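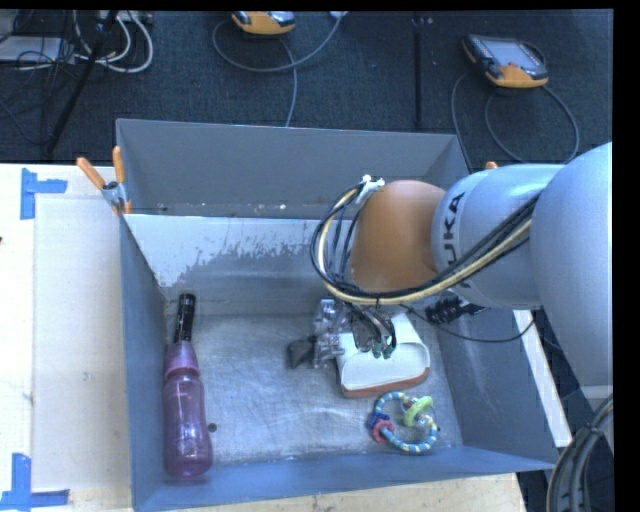 Como um braço robótico esvazia uma caixa

No clube de robótica Latau, os alunos de 10 a 13 anos preparam um projeto chamado Skorer. A tarefa parece simples: tirar objetos de uma caixa, um de cada vez, com um braço robótico. Para uma máquina, é um problema com várias etapas.

O braço

Um braço robótico é formado por segmentos rígidos ligados por juntas. Cada junta tem um motor e um sensor que mede o ângulo. Os cabos levam energia e sinais até a ponta. O braço do clube é um KUKA. Ele se programa com um controle portátil, que tem tela e botões.

A garra

Na ponta do braço fica a garra, que faz o papel da mão. Antes de fechar, ela precisa estar na posição certa e com a inclinação certa. Um erro de 4 milímetros pode bastar para o objeto escapar.

Por que objetos diferentes?

Um chocalho em forma de anel tem um buraco no meio, e a garra pode segurá-lo pelo aro. Uma garrafa deitada pode rolar. Um calçado tem partes altas e partes baixas. Se o robô treinasse só com cubos, aprenderia só a pegar cubos.

O fundo da caixa também conta. O metal reflete a luz, e um reflexo pode ser confundido com a borda de um objeto.

O que é uma tentativa

1. O programa escolhe um objeto.
2. O braço leva a garra até um ponto acima dele.
3. A garra desce e fecha.
4. O braço sobe.
5. O resultado é anotado: pegou ou não pegou.

Cada sessão do clube tem 40 tentativas. Desde abril, a turma já registrou quase 3000. Os registros ficam em uma tabela chamada Sipos, com uma linha por tentativa.

Palavras novas

Junta: parte móvel que liga dois segmentos.
Sensor: peça que mede alguma coisa, como ângulo ou força.
Preensão: ato de segurar um objeto.

Para fazer em casa

Pegue uma colher usando só o polegar e o indicador. Repita de olhos fechados. Anote em que ponto da colher os dedos tocaram em cada vez.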